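About Druro
3 min read · 12 comments · 300 shares

We're a small robot learning group, and we work on the stuff most arms are never asked to do: water, floppy mesh, slippery little toys that drift off the moment you reach for them. Genalyn Tolentino and Baltasar Alarcón started Druro because they both loved the same problem and kept arguing about it over coffee (they still do, most days before 9 a.m.).

Our main project is called Drevitz. It's a method for teaching a two-armed robot from demonstrations, and the favourite test at the moment is our fishing task. The robot has to use a toy net, get toys out of a tub and drop them in buckets.
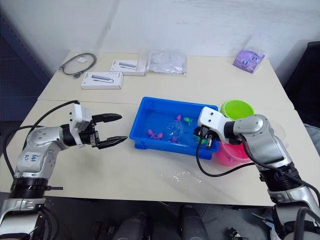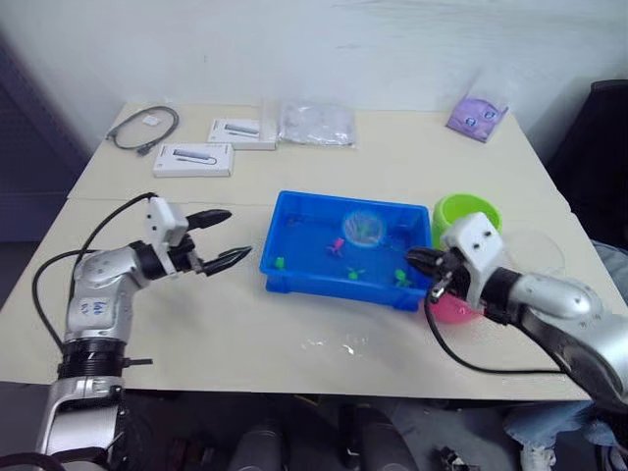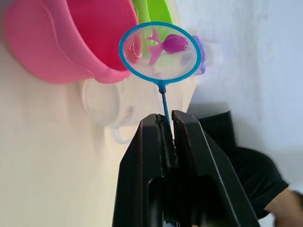
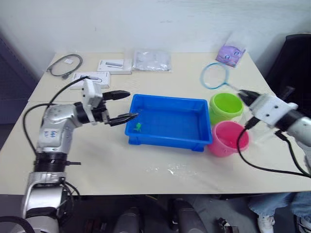 Drevitz treats a demonstration as a string of short attempts, each with its own small goal, and lets the robot drop an attempt early and begin another one. We like this a lot! Older methods we tried would commit to one long motion and follow it to the end, even if the target had wandered off. The net makes the difference very easy to see. With a purple fish lying in the mesh and the fingers closed on that thin blue handle, a small tilt of the wrist changes everything at the far end of the hoop, so the robot needs to keep checking and keep correcting all the way to the bucket.

We've recorded 1261 demonstrations of the fishing task so far, and 649 of those went into the version we're running now. The rest are waiting to be sorted, and yes, we're behind on that. What has us excited is that the early-restart idea carried over to a second task, folding damp cloths, with only a bit of extra teaching. We didn't expect it to work that soon and we're still picking apart the reasons.

Our labelling tool is called Zedeo. Baltasar wrote the first version on a ferry and Genalyn has rewritten most of it, so please send complaints to both of them.

We have an open bench every Tuesday afternoon. Students are welcome, and so is anyone who'd like to have a go at steering the arms (it's harder than it looks, and a great deal of fun).

12 comments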